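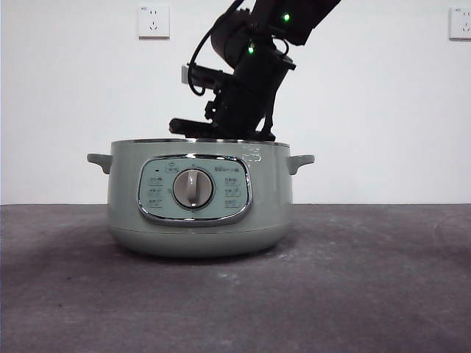 Kitchen arm rules, page 2: pots and eggs

Set the pot before you start the arm
Put the cooker on a flat, bare stretch of counter with the control panel facing you, so you can reach the knob without leaning under the arm. Keep the knob a hand job. Turn it to off before anyone changes the gripper, and unplug it if the pot has to be moved.

Cables
Check that the cable at the wrist hangs clear of the rim at every position in the program. Run the whole path once at 50 percent speed with the pot cold and empty. If the loop drags, re-clip it and run the path again.

Washing up
Raw shell is the dirty item in this kitchen. Wipe the fingers with hot soapy water on a cloth after the last egg, then with a clean damp cloth, then dry them. Don't spray anything at the joints. The Okance wipes are fine for the arm links but leave a film on the finger pads, so keep them off those.

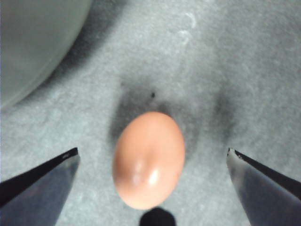 Eggs go one at a time, and the approach matters more than the grip. Teach the start position with the fingers open much wider than the egg and a tip on each side, neither one touching the shell. Close slowly from there. Leave clear counter between the egg and any bowl or other rounded piece nearby – a finger that clips something on the way in will shove it into the egg. Set the grip force low and raise it a step at a time. Ours ended up at step 14 on the Callden controller, but start lower than that.

Stay out of reach
Hands off the counter while the arm is moving. Hit stop first, then reach in for a dropped spoon or a cracked egg.

Write down any change to force or speed on the card inside the cupboard door, with your initials. Mylene Tolentino has the spare cards.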